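Can a Machine Do It Yet? Chores and Workshop Jobs
Home > Tips > Around the House
Updated Friday, August 28, 2020

Readers keep asking which jobs they can hand over and which they should go on doing themselves. The short answer is that machines are good at one job in one place, and poor at anything soft, tangled or different every time.

Floors
Robot vacuums are worth having on hard floors and short carpet. Pick up socks, phone leads and shoelaces first. Empty the bin after every run if you have a dog. Cut hair off the brush with nail scissors, working along the groove and not across it. Stairs are still yours.

Dishes
The dishwasher is the best household robot most of us own, but it can't load itself. Keep knives point down and leave a gap between bowls. Wash wooden spoons by hand.

Laundry
Washing and drying were solved years ago. Sorting, emptying pockets and folding were not. Cloth changes shape every time it is touched, and a machine has to find the edges again after each move. A shirt you fold while watching television is a long job for a pair of arms.

Jeans are easier than shirts because the denim holds its shape, but a belt left in the loops makes two jobs of one. The belt has to be found, gripped and drawn through without dragging the jeans along with it. 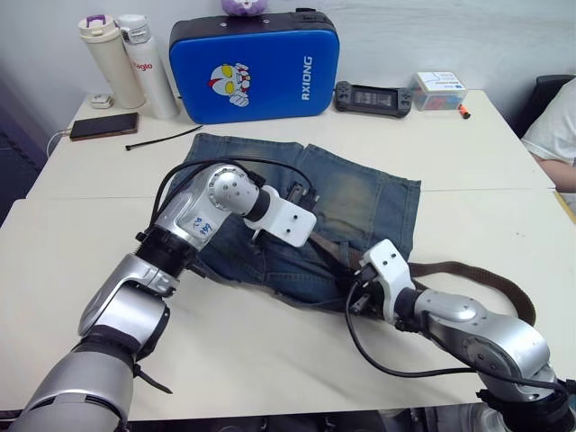

Zindwood wrote in to say that we are too gloomy about laundry, and that a machine which took all night over one basket would still be welcome as long as it was quiet. It's a fair point. Speed matters less if you are asleep. Price matters more, and at 4,000 pounds for a single arm we would want it to do the ironing too.

For now, do it by hand like this:
Undo the buckle and pull the belt out from the buckle end.
Turn out all the pockets, including the small one.
Do up the zip and button, then turn the jeans inside out.
Wash cool, shake them hard by the waistband and hang them from the hems.
Wipe a leather belt with a barely damp cloth and hang it by the buckle. Never put it in the machine.

In the workshop
Repeat work is where machines earn their keep. The joinery shop at Preldale has an automatic feed on its drill press and uses it for batches of 397 shelf brackets, all the same. For a run of nine it isn't switched on – setting up takes longer than drilling them.

Sweeping up, untangling extension leads and sorting a tin of mixed screws are all still hand jobs. For screws, tip them on to a tray and take out the longest first. Wind leads in loose loops with a strip of old towel tied round the middle.

Before you buy anything
Ask to see it do your job, with your things, 3 times running. Find out what a new battery costs. Check that it can be switched off by someone with wet hands – and that the switch is somewhere you can reach.

Next: Getting candle wax out of a tablecloth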